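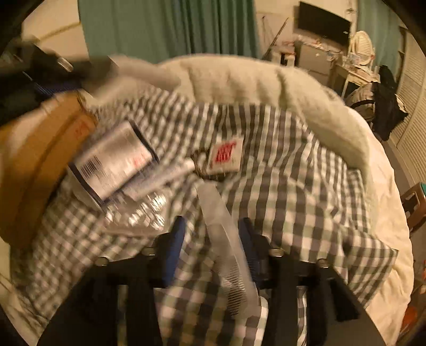 Week 4 notes: Who does the work when the gripper does the work?

Hi all, these are the notes I promised on Thursday, tidied up a bit (not much). Bring them to section, because we'll argue over the last part.

Start with the job itself. Sorting small personal items off clothing looks like nothing. You pick up a comb, you put it somewhere, done! But a comb is thin, it's see-through-ish, and it's lying on checked cloth that folds wherever it likes. Ribbed pads on two fingers help with the grip. They don't help at all with deciding what goes where, and that decision is most of what people get paid for.

The case: Pakex, Fundham site

Pakex packs travel and guest kits. Before the change, 64 people worked the packing tables, and each one handled a kit from start to finish. Then the Mahuika line came in. Now the arms do the plain picks and people do what's left — tangled sleeves, crinkly plastic that throws glare, anything the arm drops twice.

Halina Sowa ran a table there for years, and I talked with her in September. Her old target was 70 kits a shift. Now she clears 200 exceptions a shift and never finishes a whole kit. She said her back feels better and her day feels longer. Keep both halves of that when you write your responses, please.

Words to know

Exception: an item the machine hands back to a person.
Demonstration: a person doing the task with the gripper in hand, so the motion can be copied later.
Residual work: the tasks that stay with people after the easy ones go.

For section

1. Pakex pays demonstrators the same as packers. Should it? Who owns a skill once it's been recorded?
2. Halina's group asked to rotate jobs every 80 minutes and got it. What did they gain, and what might the company lose?
3. Read the Jera chapter, the first half only, and find one place where the author treats residual work as unskilled. I count that as a mistake — you're welcome to fight me on it.

One page, double spaced, in my box before class.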